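Soldale Spelling Attempts

A table of 1,281 misspelled words written by children at two primary schools, Soldale and Plasthorpe, with the word each child was trying to write. Put together for people who teach early spelling or write practice materials for it.

Maintained by Aldana Lucero. Current version: July.

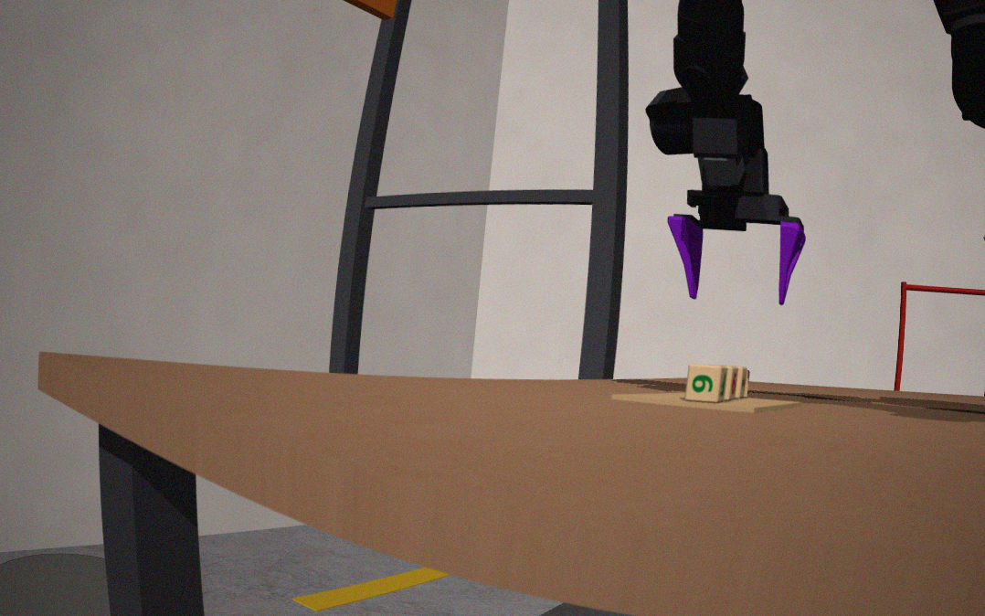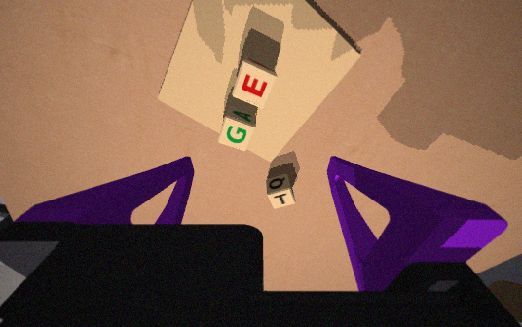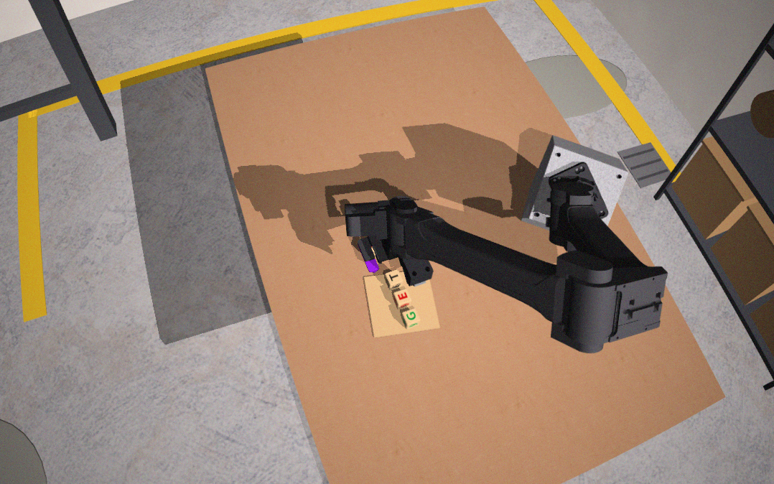
What is in the table

Each row is one attempt at one word. The main file is attempts.csv, in UTF-8, with a header row. Columns:

row_id - a running number, not reused when a row is removed
target - the word the teacher read out
attempt - what the child wrote, letter for letter
grade - 1, 2 or 3
school - S or P
session - morning or afternoon
legible - yes, or partly

Capital letters are kept as written. Reversed letters (b for d, mostly) are typed as the letter they look like, so "dady" for "baby" stays "dady". A letter that could not be read is typed as a question mark, and that row is marked "partly" under legible.

Of the rows, 1,056 are marked legible "yes". The rest can still be used to look at word length or first letters, but leave them out of anything that compares whole words.

How it was collected

Teachers read words aloud from a printed list, each one twice and once in a sentence. Most lists had 15 words. Children wrote in pencil on lined paper. Correct spellings were set aside and are not in the file, which means you can't work out error rates from it.

Chelsea Kershaw typed up the Soldale sheets and Clive Lockwood typed up Plasthorpe. Serpil Bayram then checked 900 rows against the paper. Where she and the typist disagreed, the two of them looked at the sheet together and settled on one reading. The unchecked rows are nearly all from Plasthorpe, grade 3.

Known problems

Grade 1 has far fewer rows than the other two.
Plasthorpe ran no afternoon sessions, so don't compare session times across schools.
"Their" and "there" were both on one list, and a few children seem to have swapped them. We left those as attempts at the word read out.
Silent letters are thin. "Knee" and "write" are in, "lamb" and "gnat" are not.

Privacy

No names, initials or birth dates are in the file. Children who wrote their own name in place of a word had that row removed.

Changes

July: fixed the grade column for one Plasthorpe class, thanks to Dennis Pickering. Removed four duplicate rows.

Questions and corrections go to Aldana. Please quote the row_id.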